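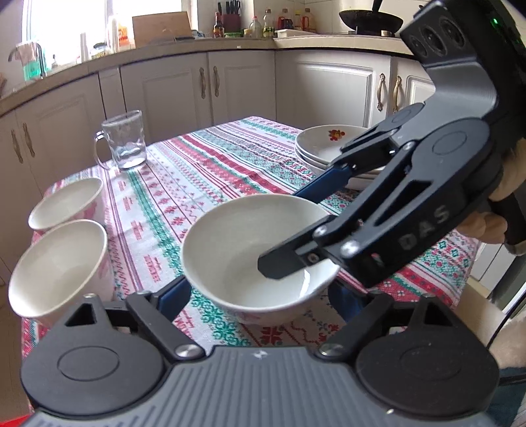
*Fig. 4. White bowl on a table with a patterned tablecloth.*

## 3. Setting up the Chambi kitchen scale

Please read this section before the first weighing. The scale is ready in a few minutes, but it must stand in the correct place, otherwise the numbers will jump.

### 3.1 Choosing the place

1. Put the scale on a hard and level table. A thin cloth is allowed if it lies flat and has no folds under the feet.
2. Keep the scale away from the stove, the open window and the refrigerator.
3. Check that all the feet touch the table. Press softly on each corner. If the scale rocks, turn the foot on that corner until it stops.

**Note:** Mobile phones which lie directly beside the scale can disturb the display. Move them to the other end of the table.

### 3.2 Inserting the batteries

1. Turn the scale over and lay it on a soft towel.
2. Open the cover and insert 2 AAA batteries. Observe the marks + and −.
3. Close the cover until you hear a click.

**Caution:** Do not press on the weighing plate while the scale is upside down. The sensor can be damaged, and this damage is not covered by the Zernska warranty.

### 3.3 First weighing with a bowl

1. Press ON. Wait until the display shows 0 g.
2. Put your empty bowl in the middle of the plate. Ceramic, glass and steel bowls are all suitable.
3. Press TARE one time. The display goes back to 0 g.
4. Add the flour or other food slowly.
5. For the next ingredient, press TARE again.

If you remove the bowl, the display shows its weight with a minus sign. This is normal.

### 3.4 Checking the accuracy

Use the 100 g test weight from the box. Place it without a bowl and wait until the number stands still. A difference of 2 g is permitted. If the difference is larger, repeat section 3.1 and then do the calibration in section 5.

**Note:** Scales delivered before December have the older display. On these, TARE is marked with the letter T, and you must hold it for over 2 seconds.

Revision of this section: 11/11/2022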